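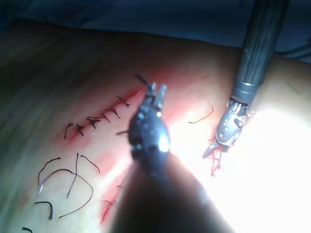 Photo: Degefa Picture Library

Protection orders in Grediten: frequently asked questions

Grediten Women, legal information service. Last reviewed in August.

What is a protection order?
A civil order made by the district court under section 46 of the Grediten Family Safety Act. It forbids a named person (the respondent) from contacting, following or approaching the applicant. The order can also cover a home address, a workplace and a school.

Do I need to have reported a crime first?
No. The application is separate from any criminal case. If charges have already been brought, give the police reference on page 2 of the form so that the court can check for existing bail conditions.

Who can apply?
Any resident aged 17 or over. A parent, guardian or social worker must apply on behalf of a younger person. Applicants who are pregnant may ask for priority listing and should tick the relevant box on the form.

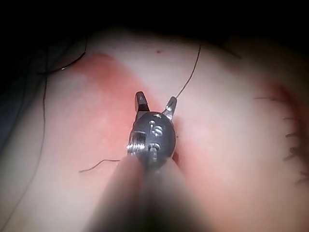 What evidence does the court accept?
A signed statement is the minimum. Text messages, call logs, medical notes and statements from neighbours may be attached. Messages should be printed with the date and sender showing. Originals should be kept by the applicant and brought to the hearing.

How do I file?
Online through Ernov, the court's filing system, or on paper at the counter. Ernov accepts documents at any hour, but anything received after 4 pm is treated as filed on the next working day. There is no fee for either route.

How long does an order last?
An interim order lasts 30 days and can be granted without the respondent present. A full order is made after a hearing at which both sides may speak. Its length is set by the judge and written on the first page.
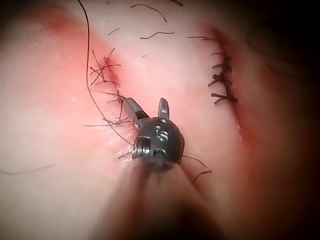
Will the respondent see my address?
Not if the confidential address sheet is used. Leave the address line on the main form blank and file the sheet separately. Check that attached documents, such as medical notes or bills, do not show the address either.

What happens if the order is breached?
Breach is a criminal offence. Call the police and quote the order number. A photograph of the order on a phone is enough for an officer to look it up. Keep a written record of each breach with the date, time and place.

Can an order be changed or ended early?
Yes. Either party may apply to vary or discharge it. The order stays in force until the court decides, even if the parties have resumed contact by agreement.

Is legal aid available?
Full hearings are covered, subject to a means test. Interim applications are covered without one. Ask at the counter for the current list of solicitors.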